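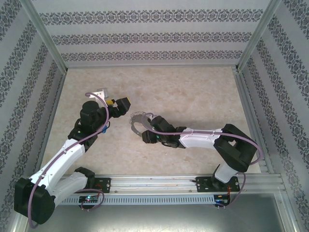 Los dos brazos del kit Satia sobre su raíl de aluminio, con las pinzas frente a frente.

Compré el Satia de Clelby con mi propio dinero y lo uso desde hace unas semanas en el taller, así que escribo esta reseña para quien duda entre este kit y el Urnoma, que es más barato. Pagué 2.580 euros en oferta; ahora la tienda lo tiene a 2.607, una diferencia pequeña.

El montaje es largo. El manual tiene 59 páginas y está traducido al español de una manera correcta, aunque en el capítulo de las muñecas tuve que mirar también la versión inglesa para comprender el orden de los tornillos. Las placas negras de la base se fijan al raíl y conviene no apretarlas del todo hasta tener los dos brazos en su sitio. Yo las apreté antes y después tuve que repetir la alineación.

Lo que más me gusta es la rigidez. Con los brazos estirados uno hacia el otro noto muy poca vibración, menos que en el Urnoma que me prestó mi colega Siv Sjögren. También me parece buena idea la canaleta ranurada debajo del raíl, porque deja las dos placas electrónicas a mano. El indicador luminoso es pequeño y se ve bien.

Los cables morados son otra historia. Son flexibles y de buena calidad, pero demasiado largos para mi gusto, y hacen bucles amplios por encima de los antebrazos. En un recinto con paredes, como el mío, hay que vigilar que no rocen en los giros. Clelby vende aparte unas guías y creo que deberían venir en la caja.

El dedo curvo semitransparente agarra bien piezas redondas; con las planas y finas falla bastante. Para pasar un objeto de una pinza a la otra hice 100 repeticiones del ejemplo que trae el programa, y los fallos que tuve fueron casi siempre con tarjetas de cartón.

El servicio técnico me respondió en dos días. Me atendió Montserrat Llorente, con mucha paciencia, y me envió sin coste un conector que faltaba.

¿Lo recomiendo? Para un laboratorio pequeño o una escuela técnica, sí - siempre que alguien tenga una tarde entera para el montaje. Le doy cuatro estrellas de cinco. La quinta se la daría con las guías de cable incluidas.

30 de noviembre de 2024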